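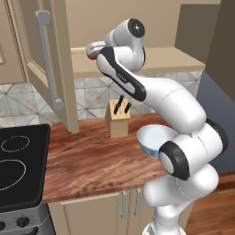
**Why does this course compare grippers in simulation before any hardware is used?**

A simulator can return every trial to the same starting state, so that a difference in the results can be traced to the gripper or its controller. On the bench, small changes in lighting, object placement and wear enter every trial and are hard to separate from the effect under study.

## Unit 4: Comparing End Effectors on Kitchen Tasks

### Purpose of the unit

Students will compare two grippers on the same simulated arm, using the same controller and the same set of tasks. The kitchen used in this unit contains a wooden countertop, a cooktop, cabinets with bar handles, a knife block and a bowl. Bowls are a demanding test for a parallel gripper. The rim is thin and curved, and a grasp that closes well at one angle may slip at another.

The two grippers are:

- **Dosta parallel gripper.** Two flat fingers, position control only. This is the baseline.
- **Ramgate compliant gripper.** Two flexible fingers, position control with a force limit.

Both are supplied as models in the Tawfik simulation package, which is installed on the machines in the Storham laboratory. Students working on their own computers must use the package version listed on the course page. Results from other versions will not be accepted, as the contact settings differ.

### Procedure

1. Load the kitchen and select the Dosta gripper.
2. Run the bowl task for 100 trials with the supplied seed file.
3. Save the log before changing any setting.
4. Replace the gripper, keep the seed file, and run the task again.
5. Repeat both runs with the wrist camera turned off, so that the controller relies on the fixed camera alone.

Each trial ends after 3000 simulation steps or when the bowl has been released at the target, whichever comes first. A trial that reaches the step limit is recorded as a timeout. It must not be merged with dropped objects in the results table.

### What to record

For every trial, the log should show the outcome, the number of steps used and the largest contact force at the fingers. The approach angle at the moment of closing should also be included. Students often leave this value out, and it is usually the one needed to explain a failure.

Particular attention should be given to the elbow. When the wrist reaches low over the counter, the lower links may come close to the object being handled — a collision there is a planning failure and should be marked as such, even if the fingers had a secure hold.

### Interpreting the results

A higher success rate does not by itself show that one gripper is better suited to the task. The force limit on the Ramgate model slows closing, and some trials may time out that would otherwise have succeeded. Students should report success rate and steps used side by side, then state which they consider more important for kitchen work and why.

### Submission

Submit the four logs and a report of two pages through the course page. Questions about the seed file may be raised during laboratory hours in Room 213. Reading for the next unit covers camera placement and hand-eye calibration.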